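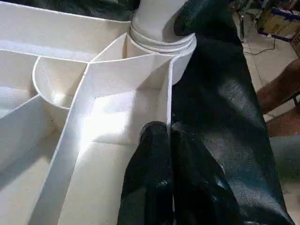
Equipment Review: The Barno 2 Book Cart

Antoniadis Library Service, Equipment and Furnishings Office
Prepared by Mereana Sheehan, with Digby Hoani
Issued 26 December 2021

Purpose of the review

The Office reviews furniture and equipment before it is added to the list from which branches may order. The present review concerns the Barno 2, a steel book cart with sloping shelves on both sides and a flat shelf at the base. It is offered as a replacement for the Polel cart, which has been the standard at all branches for many years and is no longer made.

Branches asked that the review deal mainly with daily use. Finish and color were given little weight. Price was considered only as far as was needed to compare the Barno 2 with the other cart offered to the Service, the Brorkar Standard.

How the cart was used

The cart was placed in the returns room of the main branch in July and was used in place of a Polel cart for all shelving on the ground floor. Staff were asked to load it as they would normally do and to record anything that slowed them down. By the end of the trial the log showed 1,320 trips between the returns room and the shelves. A shorter trial was held at the hill branch, where the floor is older and there is a ramp between the children's area and the main room.

No special care was taken of the cart. It was left out overnight, moved by the cleaning staff, and used on several occasions to carry boxes of paper.

Assembly

The cart arrives flat. The end panels, shelves and base are joined with bolts, and the wheels push into sockets at the corners. The printed instructions are short and the drawings are clear, except for the step in which the base shelf is fitted. The drawing shows the shelf with its lip facing up. The lip must face down or the bolt holes will not meet. Merle Ellery, who put the cart together, had to take the base apart once for this reason. The maker has been told of the error.

One person can assemble the cart, though a second person is helpful when the upper shelves are being set in place. The bolts should be left a little loose until the cart is standing on its wheels and then tightened fully. Where this was not done, the cart rocked on a flat floor.
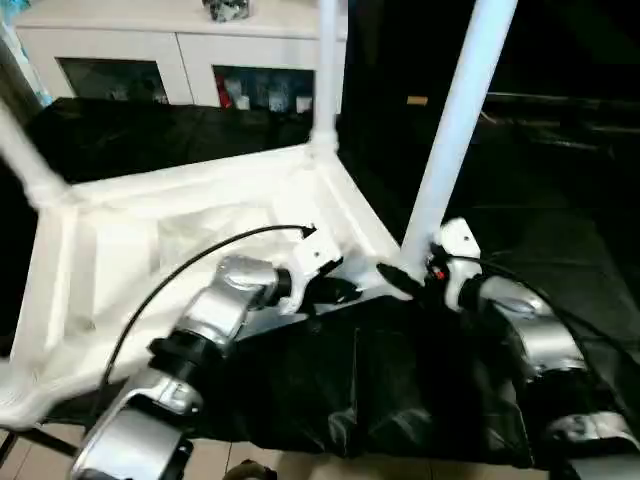 PERFORMANCE IN USE

Steering and wheels

The Barno 2 turns more easily than the Polel. All of its wheels swivel, so the cart can be moved sideways out of a narrow aisle, and staff at the main branch came to rely on this. The same feature makes the cart harder to keep straight over a long distance. On the ramp at the hill branch it drifted toward the wall when pushed from behind, and staff there found it better to walk beside the cart with one hand on the rail.

The wheels are soft and make very little sound on hard floors. On carpet they need a firmer push at the start. Threads and hair collected around the axles during the trial and had to be cut away with scissors. Branches with carpet throughout should expect to do this from time to time.

Brakes are fitted to the wheels at one end only. They hold well on level ground. The Office does not consider them strong enough for a loaded cart to be left on a slope, and the hill branch was instructed not to do so.

Shelves

The sloping shelves are deep enough for picture books and for most large-format nonfiction. Books lean back securely and did not slide out when the cart was stopped suddenly. Atlases and bound newspapers are too tall for the middle shelf and must travel on the base.

The top shelf is slightly lower than that of the Polel. Shorter members of staff welcomed the change. Taller members reported some strain in the lower back after a full session of sorting at the cart, and they should be offered a table for that work.

A small point concerns the shelf edges. They are folded over and smooth to the hand, but the fold is narrow, and standard clip-on label holders slip off it. Hằng Lò tested adhesive holders in their place and found them satisfactory. Existing clip-on holders cannot be carried over from the Polel carts, and their replacement should be allowed for in branch budgets.

Load

The maker gives the safe load as 220 pounds. With the shelves full of ordinary fiction the cart remained below that limit. Art books and magazines in boxes could bring it over. The shelves showed no bend at the end of the trial, and the bolts had needed tightening once.

Condition after the trial

The paint had chipped at the lower corners, where the cart met door frames. There was no rust. The rubber bumpers supplied with the cart came away within the first weeks and were glued back by branch staff. They have stayed in place since then, but the Office would prefer a bumper held by a screw.

COMPARISON WITH THE BRORKAR STANDARD

The Brorkar Standard was tried for a shorter period and in the main branch only. It is a heavier cart with fixed wheels at one end. It tracks well along corridors and feels steadier under a full load. In the aisles it was awkward, and it could not be turned around in the local history room without first moving a chair. Its shelves are flat. Several staff members preferred this for sorting, though books fell from it more often when it was pushed over the threshold of the lift.

The Brorkar costs less for each cart. It is delivered fully assembled, and a delivery charge applies to every branch separately. When that charge is included, the difference in price between the two carts becomes small for the smaller branches and remains worth having for the main branch.

Beverley Mahuika, manager of the main branch, has asked that one Brorkar be kept for moving stock between the loading door and the closed stacks, where nearly 3,000 volumes are due to be transferred. The Office supports the request. The route is straight and level, and the weight of the cart is no disadvantage there. 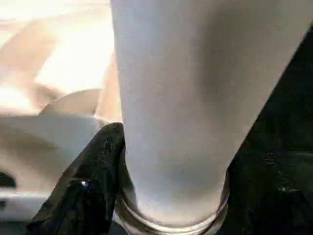
Can the shelves from an old Polel cart be fitted to the Barno 2?

The shelves are not interchangeable. The Polel shelf is wider and is held by hooks, while the Barno 2 has bolt holes only. Branches should keep sound Polel shelves as spares for any Polel carts still in service.

CARE AND SPARE PARTS

Carts should be wiped with a damp cloth and mild soap. Strong cleaners dull the paint. Bolts should be checked after the first month and again whenever the cart begins to rattle.

Wheels, bumpers and bolts may be ordered from the maker singly. A replacement wheel ordered during the trial was delivered promptly and fitted without tools. Shelves are sold only in pairs. End panels are not sold as spare parts, and a cart with a bent end panel must be withdrawn from use.

FINDINGS

The Barno 2 is approved for general shelving in all branches. It is approved for the hill branch on the condition that it is not parked on the ramp, loaded or empty.

The Brorkar Standard is approved for use in loading areas and closed stacks.

Polel carts in good order need not be replaced. Branch managers should report worn wheels on these carts to the Office, which holds a limited supply taken from withdrawn carts.

Orders should be placed on the usual furniture form and should state whether the cart is to be assembled by the branch or by the Office. Adhesive label holders must be requested on a separate line of the form.

Contact the Equipment and Furnishings Office | © 2021 Antoniadis Library Service | Back to top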